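Good Practice Catches Up With the Handheld Gripper

Safety rules for robots have long been written around the machine: its fence, its stop button, its speed. Much of the work that now feeds those machines is done by people holding grippers in their own hands, and the rulebooks have had little to say to them.

Haltdale, which trains operators for several recording sites, began filling that gap in April. Its practice code runs to 22 clauses. Most deal with the room. Cables are to be kept out of walking paths or taped down. Power strips belong against a wall. Marker cubes must be checked for scuffs before each session, and a gripper whose cube has shifted on its mount is withdrawn until it has been calibrated again.

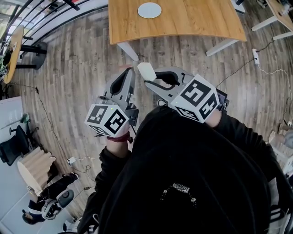
The clauses on people took longer to settle. Benjie Umali, who led the drafting, wanted a fixed limit on continuous work. The code now calls for a break after two hours – sooner if an operator reports wrist strain – and requires that a second person be present whenever a headset is worn. "A tired hand gives you poor data well before it gives you an injury," Umali said. "Both are reasons to stop."

Sarmiento has adopted the code in full. Taseten has accepted all but two clauses, and objects chiefly to the one on floor cables, which its managers consider unworkable in rented rooms where the outlets are few and badly placed.

Crisanto Magbanua, who inspects sites under the code, has some sympathy with that view. He would accept low cable covers, provided their edges are clearly marked. A revised clause will be put to member sites on Thursday. Until it is approved, the present wording applies.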